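Bat, glove and ball stuff – quick tips for the garage bench

Getting gear ready for the season, short version. March is when I drag it all out. If you leave it till opening weekend you'll be lacing a glove in the parking lot.

Gloves first
Wipe off the dirt with a dry cloth. Then a tiny bit of conditioner, pea size, on your fingers and not straight on the leather. Palm, heel, hinge. Leave the laces till last. Do NOT soak it, do not put it in the oven, do not run it over with the truck. A soaked glove gets heavy and stays heavy.
Ball in the pocket overnight, a wide rubber band round it, done.
Catcher's mitts take longer. Mallet work, ten minutes a night while the game's on. Hit the pocket and the hinge, leave the fingers alone.

Laces
Replace before they snap. Check the web and the heel. Cut the new end to a long point, wrap it in a bit of tape and it'll go through the holes with no needle. Sheena Nisbet showed me a bent coat hanger for the tight spots, works great. Pull the old lace out one hole at a time and follow it with the new one, otherwise you will forget the pattern. I have.

Wood bats
Raw handle gone fuzzy? 220 paper, light, with the grain. Wipe. Sand again if it still catches on your batting glove.
Look for flaking on the barrel. Small flakes, rub them down hard with a smooth glass bottle or an old bone. Big crack – that's a fungo bat now, or a tomato stake.
Store them handle up or flat, away from the heater. The garage rafters get hot in summer, dont do that either.
Pine tar off the handle: rubbing alcohol and a rag you don't like. Outside please.

Grips on metal bats
Old tape off, all of it. Hair dryer helps with the gluey bits. Start at the knob, overlap a little, keep it tight. If it bunches, back up two turns and go again. Finish with electrical tape, stretched.

Batting helmets
Dish soap and warm water, soft brush, air dry. No solvents on the shell. Pads peeling? Contact cement, a dab. Any crack in the shell and it goes in the trash, no glue, no arguing.

Cleats
Knock off the mud dry. Newspaper inside overnight. Metal spikes get a quick wire brush and a drop of oil on the screws so you can get them out next year.

Work surface
Get something flat to work on. You want to press down hard on a bat and not have it wobble. Wipe wax and tar off as you go, it gets on evrything.

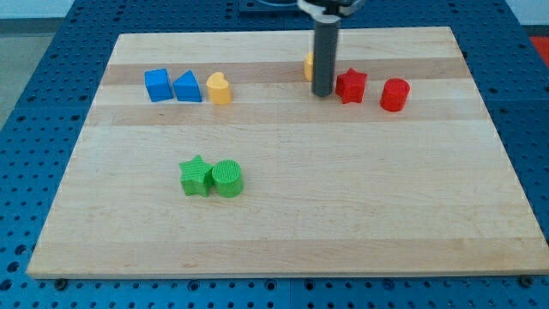
Light maple strips, paler and darker bands side by side.

Old towel rolled up under the barrel stops it rolling. Two towels if you're sanding.

Baseballs
Scuffed but round = practice bucket. Waterlogged = gone, they wreck wood bats. A white eraser gets grass stains off the good ones, mostly. Keep the bucket lid on loose so the damp gets out.

Next up is catcher's gear, straps and buckles. Lukian Dmytriv asked about shin guards, will get to it.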